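Heft Arm / Simulation, April

Nachtrag zum Vormittag, bevor ich es wieder vergesse. Bülent Ş. meint, der Fehler von gestern sei "erledigt". Ich trage ihn weiter als offen.

Stand der Dinge: Der Greifer öffnet in der Simulation beim Anfahren der Tischkante ohne Befehl. Im Log steht kein Öffnen-Kommando, der Sollwert bleibt auf geschlossen, der Istwert läuft weg. Von 40 Läufen mit der Szene Bonmont ist es in 7 passiert. Firdevs hat die Läufe über Nacht durchgeschoben, gleiche Startpose, nur der Zufallskeim verschieden. Bülents Korrektur besteht darin, die Reibung an den Fingern hochzusetzen. Danach 8 Läufe, kein Fall. Acht Läufe sind bei dieser Fehlerquote gar nichts, das kann genauso gut Glück sein. Habe ich ihm auch gesagt. Er sagt, ich sei immer so.

Was mich stört: Wenn der Istwert wegläuft, obwohl der Sollwert steht, dann erklärt Reibung das nicht. Reibung erklärt, dass etwas rutscht. Die Finger sollen aber stehen bleiben, ob sie etwas halten oder nicht. Entweder rechnet der Regler im Harnameck-Modul mit einem alten Zustand, oder die Kraftgrenze wird irgendwo überschrieben. Beides wäre am echten Arm auch da, und dort haben wir bisher keine Schutzabfrage dafür.

10:20 Uhr. Mit Eylül die Kontaktparameter durchgesehen. Zwei Dateien, zwei verschiedene Werte für denselben Finger. Die eine stammt aus der Übernahme von Eren, die andere hat Meinrad im Winter angelegt. Welche geladen wird, hängt von der Reihenfolge im Startskript ab. Das kann der Fehler sein, muss aber nicht. Eylül glaubt eher an den Zeitschritt: Der Physiktakt ist feiner als der Reglertakt, und bei jedem Kontakt mit der Tischkante sieht der Regler einen Sprung. Klingt plausibel. Plausibel waren letzte Woche aber auch schon drei andere Sachen.

11:05 Uhr. Szene neu geladen, nur noch die Datei von Meinrad aktiv, Physiktakt gleich Reglertakt. Langsam gefahren und von Hand durchgetaktet. Die Gegenstände auf dem Tisch habe ich drin gelassen, Flasche und Ball eingeschlossen. Bülent wollte alles rausnehmen, damit es "sauber" wird. Dann hätten wir aber eine andere Szene als die, in der es schiefging.

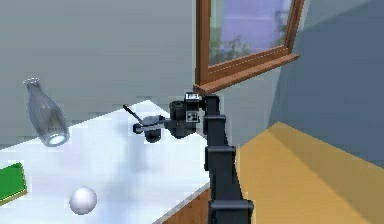 Warum hat die Kollisionsüberwachung in den 7 Läufen nicht angehalten?
Weil sie nur die Momente in den Armgelenken auswertet. Der Fingerantrieb ist in der Liste der überwachten Achsen nicht eingetragen, und ein Greifer, der von selbst aufgeht, erzeugt in den Armgelenken so gut wie kein Signal. Die Abschaltung hat also genau das getan, was konfiguriert war.

Damit ist auch das Argument vom Tisch, das ich seit Tagen höre: "Die Überwachung hätte es gemerkt." Konnte sie nicht. Ich habe im Konfigurationsblatt zurückgeblättert, der Eintrag fehlt von Anfang an. In der Abnahmeliste steht beim Punkt Greiferüberwachung ein Haken. Wer den gesetzt hat, ist mir egal, aber geprüft worden sein kann der Punkt nicht.

11:50 Uhr. Fingerantrieb in die Überwachung aufgenommen, Schwelle: Abweichung Soll/Ist länger als 4 Takte, dann Halt und Meldung. Fehler künstlich eingespeist (Istwert im Modul verschoben). Halt kommt, Meldung kommt, Arm bleibt stehen. Soweit gut. Beim zweiten Versuch kam der Halt, die Meldung aber nicht. Beim dritten wieder beides. Notiert und vorerst stehen gelassen, das ist ein eigenes Thema. Gefällt mir trotzdem nicht - eine Meldung, die manchmal fehlt, liest irgendwann keiner mehr.

Mittags kurz mit Prantl telefoniert. Er sagt, in Firnau hätten sie etwas Ähnliches gehabt und es durch eine neue Version des Reglers weggebracht. Auf Nachfrage: Änderungsliste zur Version gibt es nicht, Ursache kennt er nicht. Also eingespielt und weg war es. Ich werde hier keine neue Version einspielen, solange wir den Fehler noch reproduzieren können. Danach wissen wir wieder nichts und haben einen Stand mehr, den wir vergleichen müssen.

13:40 Uhr. Gegenprobe: Datei von Eren statt der von Meinrad, Takt weiter gleich. Fehler tritt auf, schon im zweiten Lauf. Dann Datei von Meinrad, Takt wieder ungleich wie vorher: bis jetzt kein Fehler, die Läufe gehen aber noch. Spricht für die Datei und gegen Eylüls Takt. Sie ist nicht überzeugt und hat damit vorläufig recht, es sind zu wenige Läufe. In der Eren-Datei steht die Kraftgrenze des Fingers eine Zehnerpotenz zu niedrig. Könnte ein Tippfehler sein, könnte auch für einen anderen Greifer gedacht gewesen sein. Sönmez hat die Übernahme damals gemacht, ich frage ihn.

Offen:
- Volle 40 Läufe je Variante, gleiche Keime wie Firdevs. Vorher schreibt bitte keiner "behoben" ins Ticket.
- Reibwert von Bülent zurücksetzen. Er verdeckt höchstens etwas.
- Fehlende Meldung beim zweiten Halt.
- Prüfen, ob der echte Arm dieselbe Achsliste lädt. Bis das klar ist, fährt er bei mir nur mit Zustimmtaster und ohne etwas im Greifer.
- Abnahmeliste, Punkt Greiferüberwachung: Haken raus.

15:15 Uhr. Sönmez erreicht. Er weiß es nicht mehr, schaut in seine alten Unterlagen. Firdevs startet die Läufe heute Abend, Reihenfolge der Varianten hängt am Rechner.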